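Itel G2 Two-Finger Gripper with Soft Pads

Electric parallel gripper for tabletop arms. Sold by Lilturside as a complete kit or as a bare unit.
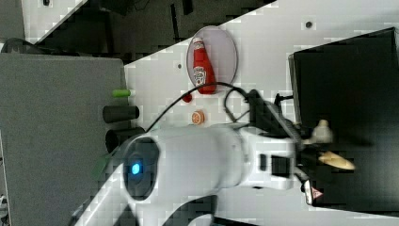 Overview

The Itel G2 is an electric two-finger gripper for light arms used on benches, in teaching labs and in small test cells. It opens and closes on a single motor and a lead screw, and both fingers move the same distance from the center line. It does not need compressed air.

Fingers are sold separately from the body and can be changed with a hex key. The kit comes with one pair of flat fingers and one pair of curved fingers. The flat pair is the better choice for boxes, blocks and lids. The curved pair was drawn for bottles, cans and produce, and it is the pair most of our customers leave on.

The G2 replaces the G1. The mounting pattern is the same. The cable is not, and a G1 cable will not fit the G2 connector.

What is in the kit

Gripper body with wrist plate
Flat fingers, one pair
Curved fingers, one pair
Spare soft pads
Control cable
Hex key and mounting screws
Printed quick start sheet

The bare unit comes with the gripper body, wrist plate and mounting screws only. Order the cable and fingers as separate lines.

Specifications

Drive: electric motor, lead screw
Finger motion: parallel, both fingers driven
Rated payload, friction grip: 1300 g
Control: serial, or digital open/close
Force setting: software, stepped
Position feedback: yes
Holds position with power off: yes
Finger change: hex key, from the front
Use: indoor, dry

The payload figure is for a rigid part gripped near its center of mass with clean pads. Derate it for long parts held at one end, for smooth plastic, and for any move with fast starts and stops. Fingers longer than the standard pair also lower the figure. If you make your own, keep them as short as the job allows.

How we compare grippers

Lilturside sells grippers from more than one maker, and we get asked which one to buy more often than we get asked about price. The bench comparison used on this page was set up by Gisela Tapia and is run the same way for every gripper in the catalog. Each gripper goes on the same arm, with the maker's own fingers, and is used on household-sized items and play food on a white tabletop. Squeeze bottles are part of the set. They are awkward in several ways at once: the body gives under load, the cross section is often oval, and the weight shifts if there is anything inside.

A grasp is counted as good if the item is lifted clear of the surface, carried to the drop point and released without being touched by hand. A grasp that slips but still reaches the drop point is logged as a slip and is not counted as good. A grasp that moves the plate or tray under the item is logged separately.

The full comparison is 400 grasps per gripper. Items are set down by hand between grasps and are not lined up with the fingers. The operator picks the approach angle.

Results against the Riquelme P-series

The Riquelme P-series is the gripper most often quoted against the G2. It is air driven, lighter at the wrist and faster to close.

Bottles lying on their side: the G2 did better with curved fingers. The Riquelme closed fast enough to roll round bottles away before the second finger made contact. Slowing it with a flow restrictor helped, at the cost of most of its speed advantage.

Items on a plate with a raised rim: close to even. Both grippers need the fingers to clear the rim on the way down, and the G2 body is wider than the Riquelme. On a shallow approach, check that the lower edge of the body does not touch the table before the fingers reach the item.

Small round items: the Riquelme did better. The standard G2 curved fingers leave a gap near the tip when fully closed, and small parts can sit in it without being held. Use the flat pair, or ask about the narrow tip option described further down.

Short cylinders: no useful difference when gripped across the diameter. Gripped end to end, the G2 held better at low force.

Boxes: no useful difference within the opening range.

Cycle time: the Riquelme is faster in every test. If your job is short moves with rigid parts of one size, and you already have air at the bench, buy the Riquelme.

Notes on force setting

Force is set in software in steps. Start at the lowest step and go up until the part stops slipping, then add one more step. Thin-walled bottles should be gripped below the shoulder, where the wall is stiffer near the base. A partly full squeeze bottle with the cap open will leak at the middle steps. We mention it after cleaning one wrist connector more than once.

The motor current reading can be used as a rough check that something is between the fingers. It is not a force sensor. Do not use it to weigh parts or to decide whether a grasp is safe near a person.

Cable routing

Leave enough slack at the wrist for the full range of the last joint. A cable that is tied tight along the arm will pull on the connector when the wrist turns, and connector damage of this kind is not covered by the warranty. Run the last joint slowly to both ends of its travel before fixing the cable down. Watch the loop as you do it - it should open and close freely without catching on the fingers or touching the table.

On arms with an internal cable path, use the short cable (ordered separately).

Mounting

1. Power down the arm and wait for the indicator to go out.
2. Fit the wrist plate to the arm flange. Tighten the screws in a cross pattern.
3. Slide the gripper body onto the wrist plate until the pin seats.
4. Tighten the two side screws.
5. Connect the control cable at the gripper, then at the controller.
6. Fit the fingers. The arrows on the finger bases point outward.
7. Power up and run the homing command with nothing between the fingers.
8. Enter the gripper mass and tool center point in the arm software.

Step 8 is the one most often missed. An arm that does not know the tool mass may drift in hand-guided mode or stop with a false collision fault.

Controllers

The G2 works with the Itel C-series controller and with any controller that can send the serial commands listed in the manual. Digital open/close works without software but gives no position feedback and uses the last stored force step.

We have run it with the Oritz desktop controller. Position commands and feedback work. The Oritz software has no screen for the force setting, so set the force from a computer first and store it. Leandro Huenchumán in technical support keeps a short script for this and will send it on request.

Pads and wear parts

Pads are a wear part. Replace them when the surface looks polished or when grasps that used to hold begin to slip. Wipe them with a damp cloth. Alcohol hardens the pad material over time and should be kept for grease that will not come off with water.

Finger screws take a small amount of low-strength thread locker. Check them after the first day of use.

Options

Narrow tip fingers: closes the gap noted under small round items. Not suited to bottles.
Blank fingers: for drilling and shaping in your own shop.
Short cable: for arms with an internal cable path.
Right-angle wrist adapter: moves the gripper off the flange axis. Reduces payload.

Questions from buyers

Can it pick from a tray next to a tall box or wall?
Yes, if the fingers can open fully on that side. Both fingers always move together, so the outer finger needs clearance even if the part is on the inner side. Turn the wrist so the fingers open along the wall.

Is it suitable for food?
The pads are not rated for contact with unpackaged food. Closed bottles, jars and packs are fine.

Does it stay closed if power is lost?
Yes. The lead screw does not back-drive. To release a part with the power off, turn the manual screw on the side of the body.

Can two grippers share one controller?
On the Itel C-series, yes, with separate addresses. With digital open/close, each gripper needs its own pair of lines.

Do you lend units?
Loan units are available to schools and registered companies for up to two weeks. Return shipping is paid by the borrower. Contact Pascual Godoy in sales.

Warranty and service

One year on the body and motor. Pads, fingers and cables are not covered. Repairs are handled at the Lilturside workshop, and each unit is homed and load checked before it goes back. Send the gripper with the fingers removed, and include a note of the arm model and controller in use.

Comparison results and cable part numbers last revised July 8, 2021. The narrow tip fingers will be run through the full comparison in November.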